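Fludley kitchen supply store to close shop, keep repair counter

Monday, May 8, 2023
By Edit Kovács

FLUDLEY - Hegedűs Kitchen Supply will close its Main Street store in August and move its knife sharpening and repair counter to a smaller space behind the post office, the owners said last week.

The store has sold pots, cutting boards, canning jars and small kitchen goods to local households and restaurants since the 1980s. Sales of new goods have fallen for several years, and the lease on the building runs out at the end of the summer. The landlord, Kerkex Properties, offered a new lease at a higher rent, which the family turned down.

Repairs and sharpening have gone the other way. The counter took in almost 2,000 jobs last year, most of them knives and stand mixers, but also scales, grinders and the odd pressure cooker. Customers drive in from Sedunier and the farms north of the river.

The new space is 20 feet wide and has no display window. It will be open five days a week, with a drop box by the door for people who can't get there during working hours. Prices for sharpening will stay the same through the end of the year - $7 for a kitchen knife, $2 more if the tip is broken.
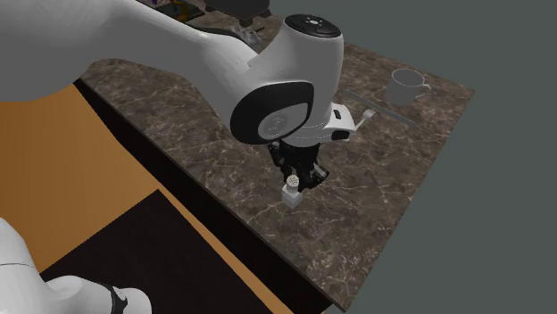
Emese Illés said she had bought her first set of pans at the store and would miss being able to pick things up and feel the weight of them before paying. She said she was glad the counter was staying, but wished the new place had kept a shelf or two of basics, as the nearest store with canning lids would now be in Sedunier.

The owners said they had talked about keeping a few shelves and might still do so if there is room once the workbenches are in. Canning supplies would come first.

A closing sale starts in July. Store gift cards can be used until the last day and after that will be good toward repairs. Anyone with an item waiting at the counter is asked to collect it before the move. Items left behind will be taken to the new space and held there with the original ticket.

Kerkex Properties has not said who will rent the Main Street building next. The second floor has been empty since the dance school left.

Related items
Main Street parking meters to be replaced this summer
Sedunier farmers market adds evening hours
Post office lobby reopens after roof work
Fludley library seeks old cookbooks for fall sale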